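公司让我们班组拿着手持夹爪"教"机器干活，以后还要我们吗？

提问者：柜门对不齐
浏览 2000　关注 20　标签：职场、自动化、岗位变动

在 Zundwood 做小家电装配，三年多了，一直在后段。五月开始车间隔出一块地方，抽了我们组几个人过去，不装东西了，改成每人两只手各拿一个夹爪，上面带着黑白方块的标记，对着桌上的东西反复做动作。拿杯子、放杯子、把东西摆进铁皮架子里，再拿出来。一个班下来就是这些。

主管开会讲得很好听，说项目叫 Prallasside，目的是"把大家的手艺留下来"，机器学会以后负责枯燥的部分，人去做更有价值的。我问更有价值的是什么，他说后面会有安排。周三又问一次，还是这句。

工资目前没少，计件改成了计时，旺季肯定比以前拿得少。组里年轻的觉得新鲜，坐着干活也不累。我心里不踏实，感觉是自己在给自己的岗位写说明书。

想问三件事，有经历过的请讲实话：

一、这种采集做完以后，原来的人一般去哪了？

二、让签的那张"数据使用同意书"能不能不签？上面写动作数据归公司和合作方 Lamitz 使用，没写期限，也没写钱。

三、干这个算不算技术岗，以后写简历有没有用？

我们工位上平时就是这样： 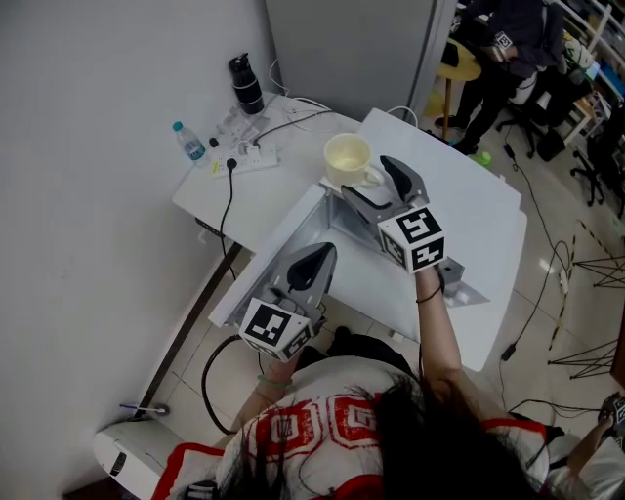 回答（3）

Rodrigo Vilela
在 El Fassi 干过两年类似的，说说我看到的，不代表你们厂。

先说去向。我们那批人没有被一次性裁掉，网上那种"机器一来全员走人"的讲法我没见着。实际情况是合同到期的不续，离职的不补，一年以后再看，工位上的人就少了一截。公司对外可以说一个人都没裁，账面上也没错。所以你别盯着有没有裁员通知，盯着招工，看你们后段还招不招人。

再说"更有价值的工作"。我们那边兑现了一部分，有人转去做复核，就是看录下来的动作合不合格，挑出来重录。这个活比装配轻，可需要的人也少得多，而且要会用电脑，四十多岁的老师傅基本没轮上。主管说"后面会有安排"的时候，请他写下来：什么岗位，几个名额，什么时候开始报名。写不下来的就当没有。

机器学得怎么样，我个人持保留意见。演示的时候很顺，换个杯子、换个光线，又得重新录。我走的时候后段还是人在干，旁边多了一台需要人伺候的设备。厂里宣传册可不是这么写的。

还有一点容易忽略，手腕。夹爪拿在手里看着不重，胳膊长时间悬着很吃力。我们当时争取到的是每 60 分钟换人，写进了排班表。你们刚开始，这个现在提最容易，等产量指标定下来就难了。拍一张我们那时候差不多的姿势给你看，前臂一直是这么横着伸出去的：
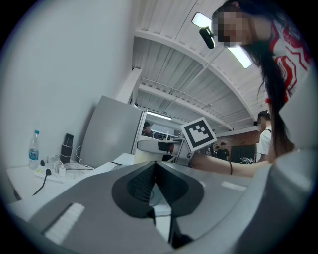 横着前臂操作夹爪，桌上放着水瓶和插线板

同意书我不懂法，让下面懂的人说。

小满过后
第二个问题我答一下。做过几年人事，不是律师，只供参考。

动作数据算不算个人信息，要看里面有没有能认出你的东西。有人脸、声音、工号，或者能跟你对上的记录，那就不是公司一句"生产数据"能带过去的。你可以要求写清楚几项：录了什么，给谁用，存多久，脸有没有做遮挡处理，离职以后怎么办。Lamitz 是另外一家公司，给它用更应该单独写明。

能不能不签，理论上可以。现实里不签多半会把你调回原岗，或者调到一个你不想去的岗。建议先别硬顶，书面提意见，邮件或者微信文字都行，留底。同时问清楚计件改计时的事。这其实比同意书要紧，工资结构变了应该跟你协商，开会口头宣布一下不算。把去年旺季的工资条找出来，跟现在的比一比，差额多少心里要有数。

几个人一起提，比你一个人去问主管有用。

夜班土豆
想多了吧，坐着拿夹爪还有钱拿，我们这边站一天都没人来采集。简历就写"机器人数据采集员"，看着挺高级的。我表弟那边招这个，大约 20 个人里头留下一半，剩下的自己嫌无聊走了。

补充（提问者 柜门对不齐）
谢谢楼上几位。去问了轮换，主管说可以"研究"。招工的事也打听了，后段的招聘广告从五月起就没再挂。同意书我还没签，等书面答复，有消息再来更新。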